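Clurnwood packing rooms

The Clurnwood packing rooms are a snack-assortment business in Pleltcombe, where mixed trays and gift tins are put together for offices, guest houses and village shops. They are best known locally for a gradual change in the way the packing is done, in which handheld grippers and, later, robot arms were brought in beside the people who had always filled the trays by hand.

History

The business began in 2000 as a hand-packing shop with a single long table. For many years every tray was filled by eye. A packer learned the order of things from whoever stood next to them, and a good one could fill a tray while holding a conversation and never look down for long.

The change to automation is usually linked with Sizwe Shezi, who joined as a packer and later became floor lead. Shezi argued that the machines should be taught by the people who knew the job, and that teaching should count as skilled work with its own hours and its own pay. The system chosen, called Abella, learns from demonstrations. A packer holds a gripper fitted with a camera and does the job with it, and the recordings are used to train the arms. The arms themselves stand on wheeled bases known on the floor as Rumotards, a name that has stuck to the whole machine.

Packing by gripper
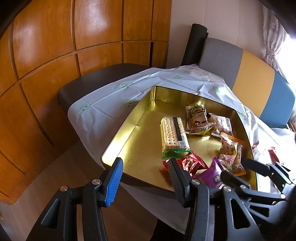 Mixed snacks are a wonderfully awkward load, and they are the reason Clurnwood's demonstrators are so highly thought of. No two packets want to be held the same way. Crackers snap if they are pinched too hard, nuts shift about inside the bag, and thin wrappers slide under anything heavier. A tall-sided tray adds its own difficulty, for the fingers have to come in over the wall and still reach a packet lying among its neighbours. With soda crackers, pistachios and small bright wrappers sharing one gold-coloured tin, a demonstrator has to think about order as well as grip — which packet is free to lift, and which is pinned by the one on top. Experienced packers do this without thinking, and many have said how much they enjoyed finding out what their own hands knew.

Demonstration sessions last 30 minutes and are followed by a break of 10, a pattern the packers settled for themselves after early complaints of sore wrists. Each new assortment is taught by 2 people, so that the arms do not pick up one person's habits.

Effect on the workforce

The arms took over the repeat orders first, the same tray filled over and over through an afternoon. Most packers were glad to see those go. Their time moved towards teaching, checking finished trays and making up one-off orders, where a customer might ask for something salty in every corner or no nuts at all.

Not every change was welcome. The long table was a sociable place, and several of the older staff missed the talk when the work was split between stations. A shared table was put back in September and is still used for the one-off orders. Pay was another sore point, as teaching was at first paid at the packing rate; Shezi's proposal for a separate grade was adopted after the first season.

New starters still spend their opening weeks packing by hand before they pick up a gripper — the view at Clurnwood being that a person has to be able to fill a good tray before teaching anything else to do it.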